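Jelel and Plorkirport Publish Common Practice Guide for Recording Robot Arm Trials

September 2, 2026

Jelel, the robotics test group, and its partner Plorkirport announce today the publication of a common guide for people who record and report trials with small robot arms at the tabletop. The guide is named the Uvard Practice. It is free to download and it is intended for laboratories, small integrators and technical schools.

The Uvard Practice gives rules for the preparation of the table, the position of the cameras, the notes that must be kept with each trial, and the words to be used when the results are reported.

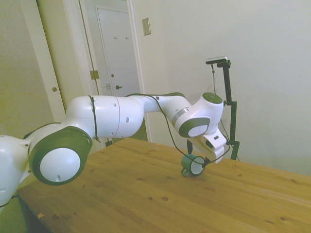
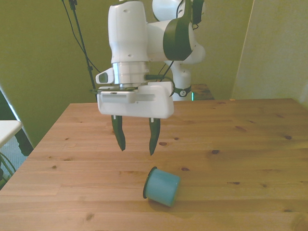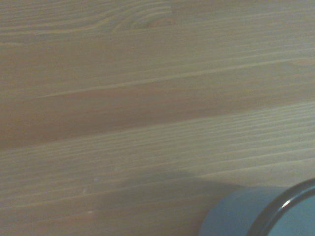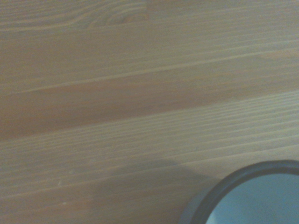 Tabletop work with a robot arm and a cup or mug. First and second pictures: views from fixed cameras. Third and fourth pictures: close views from a camera at the wrist or gripper.

The work on the guide started because laboratories which wanted to compare their results could not do it. Two teams could report the same task with the same type of arm, but one team counted a trial as good when the fingers closed on the object, and the other team only when the object was standing in the final place. Both teams were correct by their own rules. The reader of the two reports had no possibility to know this.

"We had 300 trial records from our own group on the desk, and when we tried to sort them we had to ask the operators what they meant," says Rutilio Ocampo, who led the writing at Jelel. "Some operators had already left the group. At this moment we understood that the rules must be on paper, and that they must be short enough that a person will read them before the work and not after it."

The final text has 83 rules. Each rule is one sentence, followed by a short comment. The rules are marked as required or as recommended, and a laboratory which wants to declare that it follows the Uvard Practice must follow all the required ones.

A large part of the guide is about the start of a trial. The operator must write down how the object is placed: upright, on its side or upside down, and in which direction the open end is facing if there is one. A cup lying on its side is a different task from a cup standing on its base, and the guide asks that the results for the two be reported separately. If an object is moved by hand between trials, this also must be in the notes.

The camera section asks for a minimum of 2 views of each trial. One view must come from a fixed camera which shows the arm and the table together. The second can be from a camera on the wrist. The guide explains that the wrist view is useful for the position of the object near the gripper, but it often shows only one part of the object and a lot of table, and for this reason it is not accepted as the only evidence of a result. Every camera must be checked before the first trial of a session and again after the last one. If a stand was pushed or a clamp was opened, the session must be marked.

Cables have their own page. Cables on the arm must be long enough for the full movement and must be checked through this movement at low speed. Cables on the floor must be kept away from the place where the operator walks.

The guide also speaks about the surface. The material of the tabletop must be named, and a picture of it without shadows of persons is recommended. Marks and knots in the wood can be used as reference points, but only if they are listed in the notes - a new operator does not know which knot his colleague had in mind.

Safety is treated briefly. The Uvard Practice does not replace the safety standards or the instructions of the manufacturer, and it says this on the first page. It requires that the emergency stop is tested at the beginning of each session and that no person puts a hand on the table while the arm is enabled.

"Our customers are small companies, many with one arm and one engineer," says Panagiotis Karras of Plorkirport. "For them a big standard is difficult to use. They asked us for something they can print and keep near the table. I think we are close to this, although I would still like to cut some pages."

The download contains the guide, an empty trial sheet and a filled trial sheet. A translation to Greek is in preparation by the technical publisher Tsoukalas.

Comments on the text are welcome from all users until the end of November. Comments should name the number of the rule and, if possible, propose a new wording. All comments will be answered in writing, and a revised edition will follow after they are reviewed.

Laboratories that already have their own rules can continue to use them. The last chapter has a table where they can compare these rules with the Uvard Practice and write down the differences.

Press contact: Panagiotis Karras, Plorkirport
Technical contact: Rutilio Ocampo, Jelel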